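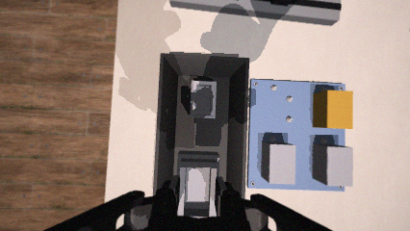 Mattress sizing thread. I measure bedding for a living and the labels cause most of the returns I see. Dimensions below are US nominal, in inches, width first.

Twin is 38 by 75. Twin XL is 38 by 80. Full is 54 by 75. Queen is 60 by 80. King is 76 by 80. California king is 72 by 84. Everything after this post is about how those numbers drift.

Nominal means the number on the label. Most makers allow themselves half an inch either way, some a full inch. A queen that tapes out at 59 1/2 is within tolerance and you will not win that return.

Measure on the bare mattress, seam to seam, across the middle. Corners are rounded and read short. If it shipped compressed, wait for the full expansion period on the care sheet before you put a tape on it. I took one reading at 9 in the morning and another the next evening on the same foam core and got different widths.

Depth is where sheets fail. A fitted sheet has a pocket depth, and the pocket has to cover the mattress, the topper and enough extra to tuck under. Mattress 12, topper 2, tuck 1 1/2. You want a pocket of at least 15 1/2.

"Deep pocket" has no fixed meaning. I have two sets on the shelf with those words on the band. One is 14, the other is 18. Look for the number. If the package has no number, write to the seller and ask for it.

Shrinkage. Untreated cotton percale can lose 3 to 5 percent in length over the first few hot washes. On an 80 inch sheet, 4 percent is a bit over 3 inches. That has to come out of the tuck, and there isn't that much tuck.

The Selero percale I bought in August is cut long to allow for this. Before washing it was baggy at the foot. After three hot cycles it fit. The insert doesn't mention any of it, so people send them back unwashed.

The Gromik set is the opposite case. Cut exact, labeled pre-shrunk, and mine still lost over an inch in length. It came off one corner every night until I put it on the guest bed, which has a thinner mattress.

Thread count, since Mhairi Haldane asked. It is warp plus weft per square inch. Multi-ply yarn sometimes gets counted per ply, so a 300 becomes a 600 on paper with no change in the fabric. I don't use it to compare brands. Yarn fineness and weave tell you more.

Duvets are a separate mess. A comforter sold as queen can be 86 by 86, 88 by 88, or 90 by 90. The cover is sized by someone else. If the cover is bigger than the insert by more than 2 inches a side, the fill ends up at the foot.

Some people want the cover slightly smaller than the insert for a fuller look. It works with down. With a dense polyester fill you get lumps along the seams.

European sizes. A 160 by 200 cm mattress is 63 by 78 3/4 inches. It is not a US queen. A queen fitted sheet is 3 inches too narrow for it and will lift at the sides. Amparo Cabello shipped hers over from Valencia and now orders sheets from there, and I think she's right to.

Split king is two twin XLs, 38 by 80 each, 76 by 80 together. The flat sheet is a regular king. The fitted sheets are two twin XL. If the base is adjustable, do not buy one king fitted sheet. It pulls off the first time one side goes up.

Pillowcases: standard is 20 by 26, queen 20 by 30, king 20 by 36. The case should run an inch or so longer than the pillow. Nearly all the sets I open get this right.

Elastic. All-around elastic holds better than corner elastic on anything over 12 inches deep. Check the stretched length too. Tired elastic still looks gathered in the package.

Dryer heat kills elastic faster than washing does. Medium, and take the sheets out while the hem is slightly damp.

Correction to the pocket depth post. Vusumuzi Mahlangu points out that a soft topper compresses under the sheet, so 2 inches of it may only need 1 1/2 of pocket. Fair. For latex toppers, keep the full 2.

Ciarán Tierney asked about RV queens. Usually 60 by 75, sometimes 60 by 74. Measure yours. A house queen sheet is 5 inches too long and you'll be folding it under at the foot.

Wool toppers next, once the second one has been slept on for 8 weeks.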